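O que é um parque de campismo?

Quando a família vai de férias, nem sempre dorme num hotel. Pode também dormir numa tenda! O lugar onde se montam as tendas chama-se parque de campismo.

À chegada, passamos primeiro pela receção. Lá dizem-nos o número do nosso lugar, que se chama alvéolo. O parque Guerreiro, perto do mar, tem 201 alvéolos. Em agosto ficam todos cheios, e dormem lá 600 pessoas na mesma noite. É como uma pequena aldeia!

Os duches e os lavatórios são para todos. Por isso deixamos tudo limpo para a pessoa que vem depois. À noite, a partir das 22 horas, fala-se baixinho, porque a parede de uma tenda é muito fina e o vizinho ouve tudo.

E o que levamos na mochila? Uma lanterna, um saco-cama, chinelos para o duche e 2 camisolas quentes, pois de noite faz frio também no verão.

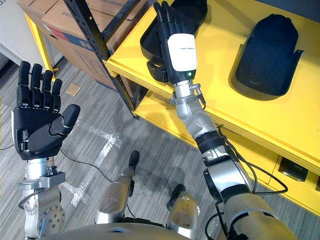

Ezekiel Tran: A minha filha pergunta se pode levar o cão. No Guerreiro pode, mas sempre com a trela, e é preciso avisar quando se faz a reserva.

Obrigada, Ezekiel! Cada parque tem as suas regras para os animais, e elas estão escritas na receção.

Margaux Roussel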